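Why Can't You Read Faster Than You Can Read?
The Big Question page, for readers 8 and up

Pick any word on this page. Look at it hard and try not to read it.

You can't, can you? Once you know how to read, your brain grabs words the way a dog grabs sandwiches. It doesn't ask permission first. But a few years ago you were looking at the very same squiggles and getting nothing at all, except maybe a mild headache.

So what changed? Your eyes are pretty much the same eyes. The squiggles certainly haven't improved.

Your eyes hop

You probably think your eyes slide along a line of writing like a train on a track. They don't. They hop. They land on a spot, sit there for about a quarter of a second, and then jump to the next spot. Scientists call the jumps saccades (say "suh-KAHDS"), a French word that once had to do with jerking a horse's reins.

While your eyes are in the middle of a hop, you are very nearly blind. Your brain throws away the blurry part and glues the good bits together so neatly that you never notice the joins. It has been doing this your whole life and has never once mentioned it.

Want to catch it happening? Ask a friend to read a book while you crouch down and watch their eyes from below. You'll see little jerks going left to right, and then one big swoop back at the end of each line. Your friend will feel silly. Swap places so it's fair.

You may also see a small hop backward now and then. That happens when the reader's brain says "hang on, what?" and sends the eyes back to check. Grown-ups do it too, especially with the instructions for furniture.

The tiny sharp spot

Hold your arm out straight and look at your thumbnail. The part of the world you can see really sharply is about that big. Everything else is fuzzier than you'd think, and your brain fills it in with good guesses.

When you read, that sharp spot covers only a handful of letters. You get some help from the letters just beyond it, mostly on the right-hand side if you're reading English. They're blurry, but you can tell whether a long word or a short one is coming, and where the spaces are. People who read Hebrew or Arabic, which run from right to left, get their help from the left side. Nobody's eyes were built that way. They learned it from practice.

Spaces matter more than they look, considering that they are made of nothing. Tryreadingthissentenceandseehowlongittakes. People managed without spaces for hundreds of years, by the way. Plenty of old Greek and Latin writing ran all its words together, and readers often worked through it out loud. Libraries must have been noisy.

The gaps inside a word count too. Your brain expects letters that belong together to stand close together, like penguins. If one gap is a bit wide, you'll usually still get the word, though a very wide one can make you wonder if you're looking at two.
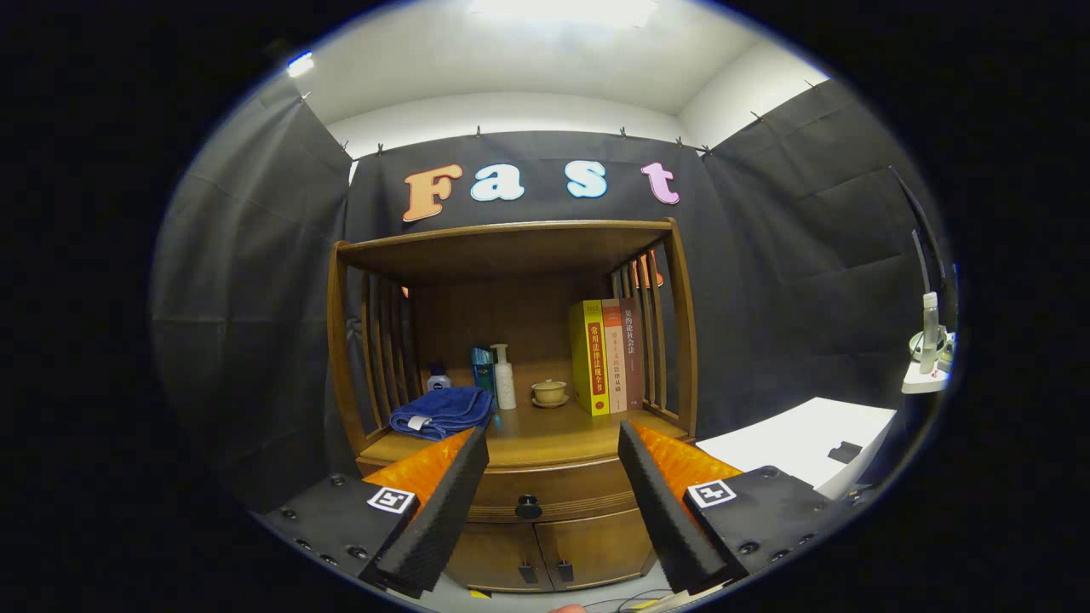

Four letters and one extra-wide gap between the "a" and the "s." You read it anyway.

Now try it the other way around. Is "to day" one word or two? How about "no where" and "now here"? Same letters, same order, and the only thing that moved was the nothing in the middle.

From sounding out to just knowing

When you first learned to read, you went letter by letter. C. A. T. Cuh-a-tuh. Cat! This is slow, and it's also the right way to start, so if a little brother or sister is doing it at the breakfast table, be patient. You were exactly that annoying.

Every time you sound out a word, your brain links the way it looks to the way it sounds and what it means. After you've met the word a few times, the link gets strong and you don't have to sound it out anymore. It's like a path through long grass. The first trip is all elbows and nettles, and by the tenth there's a track.

You're building thousands of these paths. Some words get used so often that they turn into highways. In most English writing, the 100 most common words make up roughly half of everything on the page. They are not exciting words. They're words like "the" and "of" and "it." Nobody has ever asked for a bedtime story about "of." But you read them so quickly that your eyes often hop right over them.

Meanwhile a word like "rhinoceros" makes your eyes slow down and stay a while. So it should. It's a rhinoceros.

Some people's paths take longer to build. Readers with dyslexia have brains that find it harder to match letters to sounds, so the same track needs many more trips. It has nothing to do with how smart they are, and good teaching helps a lot.

Make up a word and see

Here are four words you have never seen before:

Workeo
Plolar
Minhas
Gendport

We don't know what they mean either. But you read them, and you did it without anyone telling you how. That was your sounding-out machine, which never goes away. It just waits in the back until something strange turns up.

Did you notice that you slowed down? Now read the list again. And again. By the third or fourth time, "Gendport" starts to feel almost normal, like a town where your aunt might live. You've just started a brand-new path in your brain, and sadly it leads to Gendport.

So can you learn to read super fast?

Every so often somebody claims they can read 4,000 words a minute. That would be a whole chapter in the time it takes to brush half your teeth. When researchers have tested claims like this, they tend to find that the super-fast readers are skimming. They pick up the main idea and miss the rest, and when they're asked about details they go a bit quiet.

Skimming is handy if you're hunting for one fact in a long page. It's a terrible way to read a joke.

The slow part of reading mostly isn't your eyes, you see. It's the understanding. Your brain has to work out what each word is doing there and how it fits with the ones before. You could make your eyes hop like fleas and it wouldn't help much, because your brain would still be three sentences back with its hand up.

What does work is boring, and you've heard it before. Read a lot. Read things you like, including comics, cereal boxes and books about sharks. The more words you know well, the less time your eyes need to sit on each one.

Try this at home

You'll need a book you haven't read, a clock that shows seconds, and a helper.

1. Ask your helper to time you for one minute. Read silently at your normal speed, and put your finger on the last word when they say stop.
2. Count the words you read. Say you got 186. Write it down.
3. Tell your helper three things that happened in the part you read.
4. Do it again with the next page, but go as fast as you possibly can. Count, write it down, and tell your helper three things again.
5. Now turn the book upside down and have a third go.

Your second number will probably be bigger, and your three things will probably be worse. Your third number may be tiny. Upside-down letters send you right back to cuh-a-tuh, and you'll remember what being five was like.

If you want to be thorough, wait 24 hours and see which page you remember best.

Words to know

Saccade: a quick hop your eyes make from one spot to the next.
Fixation: the short rest between hops, when the seeing gets done.
Skimming: looking over writing quickly to get the general idea.
Dyslexia: a difference in the brain that makes matching letters to sounds harder.
Of: you know this one.

Next time: why do your fingers go wrinkly in the bath, and why don't your elbows?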